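Categoría: Lista de correo > Cocina de diario > Legumbres y remojos
octubre de 2026 -- Enviado por la moderación de la lista
2 respuestas | Compartido 14 veces

Asunto: Re: Garbanzos duros otra vez

El mes pasado alguien escribió:

> Llevo tres domingos seguidos sirviendo perdigones. Remojo de doce
> horas, olla rápida, fe. Compro los de Trosex, los del saco azul. Mi
> familia ya pide macarrones antes de sentarse. ¿Es el agua, es el
> garbanzo o soy yo?

Las tres cosas, me temo, pero empecemos por la menos ofensiva.

En Sevport el agua es durísima. El calcio se agarra a la piel del garbanzo y no hay olla rápida que lo convenza. Una cucharadita rasa de bicarbonato por litro en el remojo, aclarar bien después, y la cosa cambia. Si se os va la mano, el guiso sabe a jabón. Lo sé porque lo he servido, y a invitados.

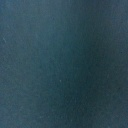 ¿Se puede guardar el garbanzo seco de un año para otro?
Se puede, pero cada mes en el armario lo endurece un poco más; pasado el año, mejor reservarlo para hummus y cocerlo el doble.

Sobre la marca: los de Oroditz salen más caros y se cuecen antes, aunque sospecho que lo que pago es que roten el género. Mirad la fecha de envasado y desconfiad del saco que lleva en la estantería desde enero. La de consumo preferente es literatura.

Otra manía mía -- y aquí me vais a escribir, lo sé -- es la sal. Toda la vida oyendo que salar el remojo endurece la legumbre. Pues yo salo, con una cucharada por litro, y la piel sale más tierna. El archivo de la lista guarda 1.488 mensajes sobre este único asunto, algunos en mayúsculas. Os ruego que los leáis antes de mandar el siguiente.
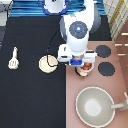

Plato llano y cuenco pequeño, en la cocina.

Y luego está el susto. En olla rápida no pasa nada, pero quien cueza a la antigua que arranque con agua caliente y que no eche nunca un chorro frío a mitad. Mi abuela lo consideraba motivo para retirar el saludo. Si hay que añadir agua, que esté hirviendo.

Queda pendiente lo del laurel. Unos dicen que aporta, otros que es decoración. Yo echo dos hojas y no opino.

Quien quiera apuntarse a la compra conjunta a Tekleab, que conteste a este hilo con los kilos y sin recetas adjuntas. El pedido se cierra en cuanto llenemos el palé.

--
Para darse de baja, respondan con la palabra BAJA en el asunto. "Bajadme de aquí" no lo entiende el sistema.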